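May 10, 2020

Day whatever of reading my way through the sourdough advice, and I believe less of it than when I started.
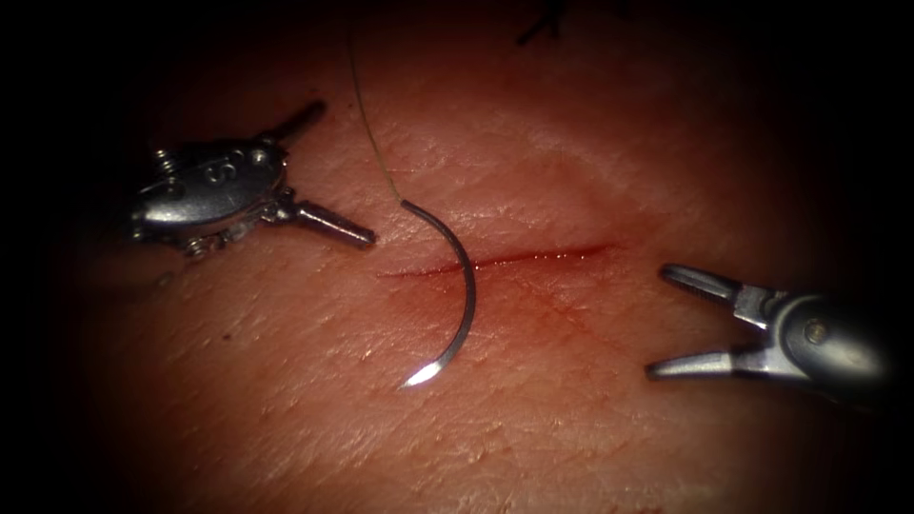

Daichi sent me another long message about his starter, which he has named Dramow and feeds at seven in the morning and again at seven at night. He says it has a floral note. I've smelled Dramow, back in December when people still went to each other's kitchens, and it smelled like wet paint.

My own jar is 15 days old. The book said bubbles by day four, a video said day two, and a man on the Clarholm message board says flour from a supermarket is dead anyway and I should be ordering rye from some mill in Ginitz. The rye costs 9 dollars a bag before shipping. He didn't say whether he gets a cut.

So I ran my own test this week. Two jars, same flour, same shelf over the fridge. One got filtered water and the other got it straight from the tap, which every single page swears will kill it. The tap jar came up past the rubber band by Friday's - no, I've lost the days again, by whichever afternoon I cleaned the oven. The filtered one just sat there with gray water on top. I told Shota and he said one try proves nothing, and fair enough, but I notice he never says that to the man with the rye.

Baked the tap jar's loaf tonight. Flat on one side, gummy near the bottom, crust pretty good. Ate three slices with butter standing up. Will feed both again tomorrow and swap the water. Need more salt.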